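The Long Drink: How Small Towns Learned to Love Their Water Again

Anyone who grew up in Lokthorpe before the new filter house went in remembers the taste. It was flat and a little like pennies, and in late summer it picked up something green from the reservoir. Families kept a pitcher in the refrigerator overnight because cold water tasted of less. Visitors were warned before they filled a glass.

The water was safe the whole time. The town tested it on schedule and the results were posted at the library, where few people read them. But safe and pleasant are two separate matters, and when people don't like what comes out of the tap they buy something else. By the time the town began talking about a new plant, the grocery store on the main road gave one full side of an aisle to bottled water, and most garages had a case or two stacked by the door.

Taste in drinking water comes from a few ordinary sources. Minerals are the first. Calcium and magnesium are picked up as water moves through rock, and they give it body. Water with almost none of them tastes thin and sometimes slightly bitter. Water with a lot leaves white scale in the kettle and a chalky feel on the tongue. Most people prefer something in the middle, and most people's idea of the middle is whatever they drank as children.

Chlorine is the second. It is added to kill germs, and a little has to stay in the water all the way to the last house on the line. People who live close to the plant tend to notice it most. It fades if the water is left standing in an open pitcher, which explains a good many kitchen habits passed down without a reason attached.

The third is the pipe. Iron mains give a rusty note, and copper in a house can add a sharp one, mostly in the first glass of the morning. Running the tap until the water turns cold takes care of much of it. In Lokthorpe the oldest mains ran under the streets near the mill, and those blocks complained the most.
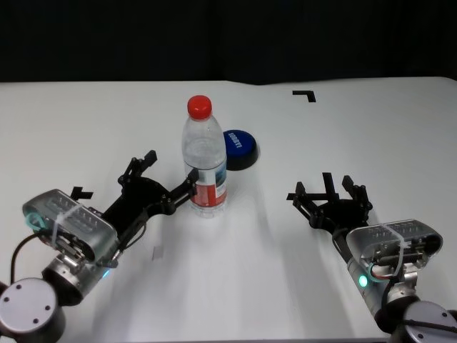 Features Desk – Food and Home

Bottled water has its own range of flavors, though the labels rarely say much about them. Some of it comes from a spring and is bottled with its minerals left in. Some starts as city water, is stripped nearly clean, and then has a measured amount of minerals put back so that every bottle tastes the same. Sparkling water is sharper because the dissolved gas makes it slightly acid. None of this is secret, but it takes reading the small type to find it.

Temperature matters more than the source for many drinkers. Cold dulls the tongue, and a glass straight from the refrigerator hides faults that show up plainly at room temperature. For that reason water tastings are done without ice. The glasses are plain, the room is kept free of cooking smells, and crackers are set out between rounds.

Nereck, 19 miles down the valley, has held a tasting every June since its own plant was rebuilt. It began as a side table at the summer fair and now has a tent to itself. Towns send their water in clean glass jugs, drawn that morning, and the jugs are marked with numbers. Tasters get a paper card with room for smell, taste, and finish, and they score each one from one to five. Last summer 40 people filled out cards. The winner was Urex, a hill town with a deep well and very little treatment, which surprised no one who had ever stopped there for gas and filled a bottle.

Lokthorpe finished near the bottom in its first three tries. The cards were blunt. One said "pond." Another said "fine for the dog." The town office kept them in a folder, and they came out again when the budget for the new plant was being argued over.

The plant that was finally built is a low brick building beside the reservoir road. Its main feature is a bed of carbon, made from coconut shell, that water passes through slowly before the last dose of chlorine. Carbon takes out the compounds that algae leave behind in warm weather – the source of the green taste – along with some of what gave the water its flat edge. The carbon has to be replaced as it fills up, and that cost is now a line on the quarterly bill. There were complaints about the line. There were fewer after the first summer.

The mains are taking longer. The town is replacing them street by street, starting with the mill blocks, and the work has 6 years left to run. Residents get a card in the mail before their street is opened up and another when it is time to flush the house lines. Flushing is simple. Open the cold taps from the lowest floor up, take the screens off the faucets first, and let everything run until it is clear. Rinse the screens before putting them back.

The change in habits has been slower than the change in the water. Many households still buy it by the case. Some like the convenience, some want it in the car, and some made up their minds years ago and see no cause to taste again. A bottle is also easy to keep for storms, when the power goes out and the pumps with it. The usual advice is a gallon per person per day, stored somewhere cool and dark and away from gasoline or cleaning products, whose smells can work their way through thin plastic.

Restaurants moved first. Tsao, the noodle house across from the post office, had used a filter under the sink for its broth and tea for as long as it had been open. Tea shows up bad water quickly: hard water leaves a film on the surface and mutes the flavor, and chlorine can be smelled in the steam. The kitchen tried a pot with plain tap water the month after the plant opened, then tried it again side by side with the filtered water. The filter is still there, but the pitchers on the tables are filled straight from the faucet.

Bakers noticed it too. Bread dough wants some minerals, and heavy chlorine can slow a sourdough starter. The old advice in Lokthorpe was to leave a bowl of water on the counter the night before baking. Plenty of home bakers still do it, and it does no harm.

For anyone curious about their own tap, a tasting at home takes ten minutes. Fill one glass from the kitchen faucet, one from the bathroom, and one from whatever bottle is in the house. Let them all come to room temperature. Have someone else move the glasses around so the order is unknown, then smell each one before drinking. Write down a few words for each before talking it over, since the first person to speak tends to settle the matter for the whole table.

Lokthorpe sent its jug down the valley again last June and came in fifth. The cards used words like "clean" and "soft," and one taster asked for a second pour. The folder is still at the town office, with the new cards clipped in front of the old ones.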